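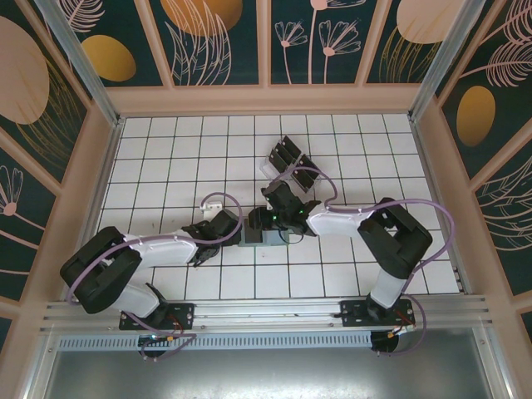 **Packing Technician, Small Parts (part-time, fixed term)**
Skellusex, Wollmont site
Posted Feb 19, 2026

Skellusex is hiring two part-time packing technicians for the Jomine packing line at Wollmont. The work is placing small rectangular blocks upright in clear plastic containers, checking the result, and writing down what was found. The term runs for six months from the start date in the offer letter. An extension is possible but should not be assumed.

## What the job covers

Jomine is a packing format for small solid parts that have to arrive standing on end. The standard pack is four dark blocks in one clear container, set in a single row. The parts are plain in shape and easy to handle one at a time. The difficulty is in the row. A block placed too far over leaves the next one short of space, and a row that starts at a slant usually keeps the slant to the end.

A slight lean is within tolerance. A block that rests on its long side is not, and neither is a block that has turned so that its wide face points down the row. The technician decides which is which, using a printed gauge card and, where the card does not settle the matter, the written rules in the packing sheet.

The contract order is 3000 containers. Output is counted by accepted container. Rejected containers are emptied and packed again, and both the rejection and the repack are logged.

## Duties

- Set out loose blocks on the white tile surface before a run, with enough space between them that each one can be picked up without touching its neighbor.
- Place the container in its marked position and confirm that it sits flat.
- Fill the container from one end of the row to the other. Do not fill from both ends toward the middle.
- Check lean and spacing with the gauge card after the last block goes in.
- Record the container number, the result, and a reason code if the result is a reject.
- Pick up stray pieces from the tiles between runs, including packing scrap, and put them in the correct bin.
- Wipe the tiles and the outside of the containers at the start and end of each shift. Use only the cleaner supplied. Solvent clouds the plastic.
- Report chipped blocks, scratched containers, and loose tiles on the same shift they are found.

Technicians also move stock from the shelves to the packing area. A full carton can be lifted by one person of average strength. A cart is supplied for anything more than a single carton.

## Why the surface matters

Applicants sometimes ask about this at interview, so it is covered in advance. Dark blocks are easy to find on white tile. Small pale scrap is not, and it is the most common cause of a container that will not sit level. A technician who cleans carefully between runs will log fewer rejects than one who packs faster and cleans at the end of the day. We have tried colored mats over the tiles. The mats shifted, and they are no longer used.

Grout lines are used as a rough guide for setting out blocks. They are not a measuring tool. Where the packing sheet gives a distance, use the gauge card.

## Requirements

1. Near vision, corrected or not, good enough to read fine print at arm's length.
2. Steady handling of small parts for up to two hours at a time, with breaks as listed below.
3. Ability to follow a written sheet in order and to note where it was not followed.
4. Legible handwriting in English. The shift log is on paper and is typed up by the records desk.
5. Legal right to work at the Wollmont site for the full term.

No degree or certificate is needed. Experience in kitting, picking, print finishing, pharmacy packing, watch or instrument assembly, or similar bench work is useful. Retail shelf work counts if it involved checking counts and condition. Applicants without any of these are considered on the strength of the packing test.

Color vision is not tested. The blocks for this order are all dark, and the reason codes do not depend on color.

## Hours and pay

Both posts are part-time. Shifts are six hours, four days a week, within daytime hours. Technicians are rostered together where possible - one fills and one checks, and they change over at the midpoint of the shift. The person who filled a container does not check it. When only one technician is on site, filled containers are held unchecked until the other is available.

There is a short break after each two-hour block of packing and a longer meal break on every shift. Breaks are paid. The meal break is not taken in the packing area, and no food or open drink is allowed past the door.

Pay is hourly, at the rate for the Wollmont site packing grade. The current rate is printed on the application form. There is no piece rate and no bonus for output. This is deliberate: rush packing produces leaning rows, and repacks cost more than they gain.

## Working conditions

The area is indoors, lit from overhead, and held at ordinary room temperature. Glare off the tiles bothers some people. Matte screens can be fitted over the nearest light on request, and tinted safety glasses are allowed if they do not affect reading of the gauge card.

Site safety training is given on the first day and must be finished before any packing is done. Sleeves must be close-fitting or rolled. Rings, bracelets, and lanyards come off before entering. Long hair is tied back. Closed shoes with a clean sole are required, and a pair of indoor shoes is issued to each technician.

Gloves are optional for the standard pack. Technicians who prefer bare hands must wash before each run and after each break. Hand cream leaves marks on the containers and should be used only at the end of the shift.

## Training

Training takes four shifts. The first covers safety, the packing sheet, and the reason codes. The second and third are practice packing with reject blocks, which are the right size but have surface faults. On the last, the trainee packs live stock and every container is checked twice.

A trainee who has trouble with spacing but not with lean, or the other way around, can be given more practice on that item. This does not extend the training period and is not held against the trainee.

## How to apply

Fill in the application form from the Skellusex office in Wollmont, or ask for it by mail. Attach a short work history of no more than two pages. A cover letter is not needed. If you send one, it will be read, but it is not scored.

Please state the following on the form:

- the earliest date you can start
- any days on which you cannot work
- whether you are applying for this post only or also wish to be held on file for later packing orders
- any adjustment you would need for the packing test

Applications are accepted until both posts are filled. They are reviewed in the order received, and the first interviews will be held in February.

## The packing test

All applicants called to interview take a packing test before the interview. It uses the same type of container and block as the order. The applicant is given the packing sheet, time to read it, and a set of loose blocks. Several containers are then filled, checked, and logged. Speed is not scored. Marks are given for the state of the row, for accuracy of the log, and for whether the applicant reports a fault that was missed earlier in the test. A corrected log entry is fine if the first entry is still readable under a single line.

The test and interview together take less than two hours. Travel within the Wollmont area is repaid on production of a ticket or a mileage note. Results are sent by letter to all applicants who took the test.

Questions on the duties or on access to the building can be left with the Skellusex front office, marked "Jomine packing."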